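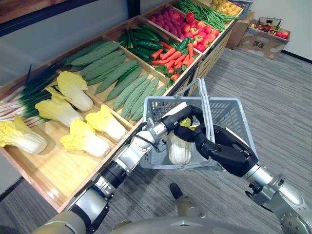 Verna Mahmoud has spent eight years filling online grocery orders, and she has never been asked so many questions about how she picks up a cabbage. Her employer, a regional grocery chain called Clokedell, is trying out a two-armed picking robot from a supplier named Skuro, and in November it began sending its pickers to the supplier's practice room to help. The room has carpet on the floor and a long wooden display stocked with bitter melons, cucumbers, carrots and green beans that look like plastic. The robot holds a gray shopping basket by the handle with one hand and brings a napa cabbage to it with the other. Mahmoud watched this for most of an afternoon.

"It's a nice hand," she said. "I'd like to see it on a real cabbage that's been misted four times since breakfast and has a bad leaf on the bottom."

We talked in the break room at the Pennington store, before the two o'clock wave of orders. She had brought Abbas Shahbazi, who runs the same shift and is more patient with the project than she is. I asked them what the company had said the robot was for.

"Relief," Mahmoud said. "That was the word on the slide. Relief for the team."

Shahbazi said he could see some of that. The store put out 3635 online orders last month, and by the end of a shift his knees hurt. "If something else bends down for the potatoes, fine by me," he said. "I don't love the potatoes." What bothers him is the part of the job that would be left. Under the plan they were shown, a picker would look after three robots at a time, clearing jams and approving substitutions on a tablet. He tried a version of it on a screen for an hour. "You stand there waiting for something to go wrong. I was more tired than when I walk."

Clokedell's operations manager, Ingrid Haddad, disputes that. She told me by phone that no one at Pennington will lose a position because of the trial and that pickers will move into "higher-value roles." I asked what those roles pay. She said the pay bands were still under review. I asked whether the promise about positions covered hours as well, and she said scheduling was a separate matter handled store by store.

Most people on the Pennington floor are part time, so hours are the thing they ask about. Mahmoud had noticed the same gap. "They can keep my position and give me one shift a week in it," she said.

She was also skeptical of the numbers. The trial's target is 2000 picks without a person stepping in, and she wanted to know whose picks. A picker in her store works around strollers, a pallet jack and a man who wants to know where the tahini moved to. She leaves the soft tomatoes alone and digs for firm ones, and customers ask for her by name in the order notes. None of that was on the slide.

Would she go back to the practice room if they asked?

"They pay me for the drive, so yes." She checked the clock and put the lid on her soup. "But I told them to write my name down someplace. If that thing learns to pick greens from me, I want it in my file when they get to the pay bands."

Shahbazi asked whether she was serious. She said she had already sent the email, and Haddad's office had not answered it by the time we spoke.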